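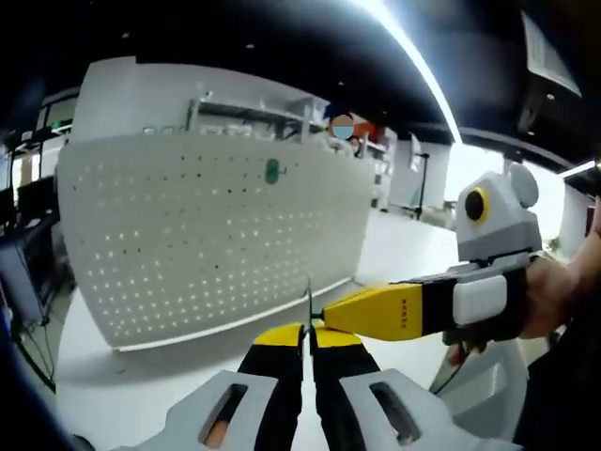
Yellow-tipped gripper fingers and a thin dark point between them.

Prekness Recipe Card Transcriptions

README, last updated June 23, 2022

Contents

Prekness is a set of typed transcriptions of handwritten recipe cards from home kitchens. Each card was read by one person and checked by a second. The set holds 3000 cards in 22 folders, one folder per donated box. Most are in English. The Lazăr box is partly in Romanian, and those cards come with a plain English translation in a separate column.

Files

cards.csv has one row per card. notes.csv holds comments written on the backs of cards, in the margins, or on slips pinned to them. boxes.csv lists each box with the decade it was mostly written in, where we know it.

Columns in cards.csv

card_id: box name plus a running number, such as hondier-0041
title: as written, including misspellings
ingredients: one string, items separated by semicolons
method: as written; blank if the card gives none
translation: English text for Romanian cards, otherwise blank
legible: full, partial or poor

How the text was typed

Spelling was kept. Fractions were typed with a slash, so a half cup is 1/2 c. Abbreviations were left alone, and this matters for T and t, which many writers used for tablespoon and teaspoon and some used for either. Crossed-out words are in square brackets. Words we could not read are marked with a question mark inside square brackets.

Oven settings such as "slow" or "hot" were not turned into degrees. Brand names of shortening, gelatin and canned soup were kept.
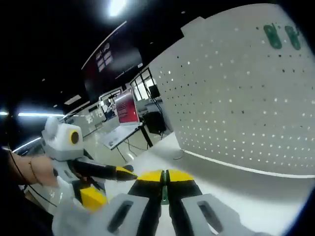

Stains and torn corners account for most of the partial entries. In the Zesar box the ink on the back of one card often bled through to the front, and 569 cards there are marked partial for that reason. If you need clean text only, filter on legible = full. You will lose most of the candy and pickle recipes if you do.

Known problems

Some recipes appear in more than one box with small changes. We did not merge them. A few cards continue onto a second card that was never found, and their method stops in the middle of a step.

Canning times are typed exactly as written. Many are too short by current standards. Do not use them for cooking.

The month on the Hondier cards may be the date of copying and not the date the recipe was first used. A long run of them is marked August, in the same pen.

Versions

Version 3 fixes the semicolons in the Hondier box and adds the Romanian translations. Version 2 added notes.csv. Card numbers have not changed between versions.

Contact

Corrections go to Soo-ah Oh. Please give the card_id and the reading you think is right.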